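Stista Gemeinschaftsräume
Neue Reihe in diesem Kanal: Ordnung im Aufenthaltsbereich. Die folgenden Beiträge richten sich an alle Nutzerinnen und Nutzer des Obergeschosses und ergänzen die Hausordnung in der Fassung vom Juli.

1/7
Handtücher
Braune Handtücher gehören zum Bestand des Hauses. Sie werden auf dem hellen Holztisch ausgebreitet, glatt gestrichen und gefaltet. Der Aufhänger liegt dabei an der oberen Kante und bleibt zugänglich. Zerknüllt abgelegte Handtücher gelten als benutzt und werden der Wäsche zugeführt. 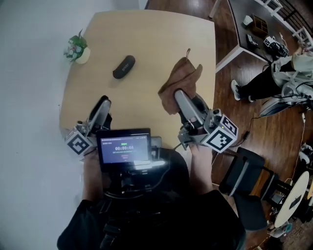 2/7
Tischfläche
Die kleine Topfpflanze im weißen Topf verbleibt auf dem Tisch. Zum Falten darf sie an den Rand gerückt werden. Um das Gießen kümmert sich Analyn Calimlim; wir bitten, von zusätzlichen Wassergaben abzusehen. Die Pflanze hat im Frühjahr bereits zweimal unter Staunässe gelitten.

3/7
Persönliche Gegenstände
Brillenetuis, Schlüssel und Ähnliches sind beim Verlassen des Raumes mitzunehmen. Liegengebliebenes wird um 18 Uhr eingesammelt und 39 Tage im Büro verwahrt. Die Ausgabe erfolgt durch Joscha Bauerfeind gegen Unterschrift.

4/7
Flaschen und Boden
Getränkeflaschen sind nach Gebrauch in den Sammelbehälter im Erdgeschoss zu bringen. Auf dem Holzboden sollen sie nicht abgelegt werden, auch nicht leer und auch nicht unter dem Tisch. Die grüne Kunststoffflasche neben dem weißen Tischbein ist ein Fall für den Sammelbehälter.

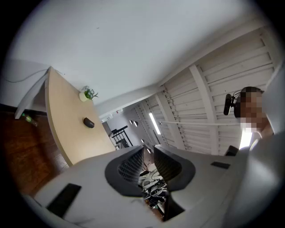 5/7
Fensterläden und Licht
Die weißen Lamellenläden werden ausschließlich von Hand und ohne Kraftaufwand verstellt. Eine beschädigte Lamelle ist umgehend zu melden. Für den Austausch der defekten Teile im vergangenen Winter sind Kosten von 1.864 Euro entstanden. Wer den Raum am Abend als Letzter verlässt, schaltet die Beleuchtung aus.

6/7
Schreibtisch am Geländer
Der Schreibtisch mit der dunklen Platte steht für schriftliche Arbeiten zur Verfügung. Taschenrechner und Holzkästchen bleiben am Platz. Tassen sind nach Gebrauch in die Teeküche zurückzubringen. Auf dem Geländer dürfen keine Textilien zum Trocknen aufgehängt werden.

7/7
Rückfragen und Anregungen nimmt Solange Simard per Direktnachricht entgegen. Die Antwort erfolgt in der Regel innerhalb von zwei Werktagen. Der nächste Beitrag behandelt die Belegung der Schränke im Flur.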